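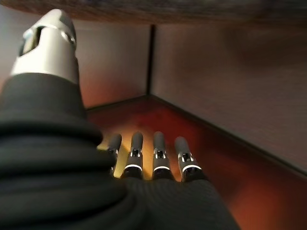

Mirkley reading room to reopen in December with new shelving and softer seats

The upstairs reading room at the Mirkley branch library will open again in December after being closed through the fall for new flooring, fresh paint and a change of furniture, the Vuncombe library service said.

The room has been used mostly for storage since the summer, when a leak over the back windows lifted part of the old carpet. The carpet is gone. A light gray floor has taken its place, and the long oak tables that stood in two rows have been moved downstairs to the study area.

Wooden compartments now hold items that used to be piled on windowsills or under the tables, including puzzles, blankets for the story hour and the large-print magazines. They are deep, with square back corners, and the library has asked visitors to check all the way to the back before reporting something missing.

"We lost a box of chess pieces for a week and it was in the compartment the whole time," said Heike Heitmann, who manages the branch. "People put things in the front and they get pushed along. We may add labels, but I'd like to see how the room gets used first."

The seating is the other large change. Regular visitors had complained for years about the hard chairs upstairs, and in a survey last winter comfort came second only to opening hours. The library received 80 completed forms, and many of them mentioned sore backs.

Heitmann said the staff tried several kinds of chair before settling on a low tub shape with a rounded back, covered in gray fabric. The chairs were bought from Sillia, a furniture outlet on the Oda road, which let the library keep a sample for two weeks before ordering. There will be 14 of them once the last delivery is in. They are light enough for one person to shift, so the room can be cleared for talks and the winter film evenings.

Loose pillows will be put out as well, though not on every chair. They are meant for anyone who wants one behind the back, and for children who would sooner sit on the floor.
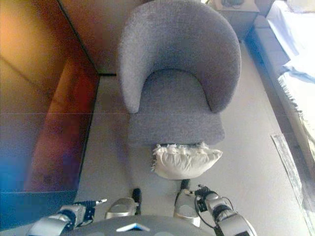

The pillows are also the part of the plan that has drawn the most comment. At an open meeting last month, several people asked how white covers would hold up in a public room, and one suggested a dark blue instead. Mitsuko Sugawara, who chose the fabrics and colors, said the covers come off and can go through a regular wash. A second set is kept in the supply closet so that the room does not have to go without on laundry days.

"Dark covers hide dirt, and then they don't get washed," Sugawara said. "With white you can tell. If they look bad by spring we'll dye them and use them for another year."

Sugawara asked visitors to put pillows back on a chair when they leave. Shoes should be kept off the seats, and food is still not allowed upstairs. Drinks with a lid are fine — the old rule against them has been dropped.

The furniture and storage together cost $1,472 less than the amount set aside, according to the branch. The difference will go toward reading lamps, which were cut from the first version of the plan. The lamps will be the clip-on kind, because the room has few outlets along the window side and rewiring was judged too expensive for this year. They are expected after the New Year.

Not everything from the old room has been replaced. The map cabinet stays by the stairs, and the wall clock, which was taken down for the painting, will be hung again over the door. The newspaper rack is being repaired and will come back later. Until then, daily papers can be found at the front desk.

The old upstairs chairs are stacked in the downstairs hallway and are free to anyone who can carry them away. Most are sound, but a few have loose backs and have been marked with tape. Visitors who want more than four are asked to speak to the desk first. Any left over when the room opens will be offered to the community hall.

The reading room will keep its earlier hours, opening at 10 a.m. and closing with the rest of the building. Story hour stays downstairs for the first two weeks and then moves up. Groups that used the room before the closing do not need to apply again, but they should confirm their times with the branch. New groups can pick up a form at the desk.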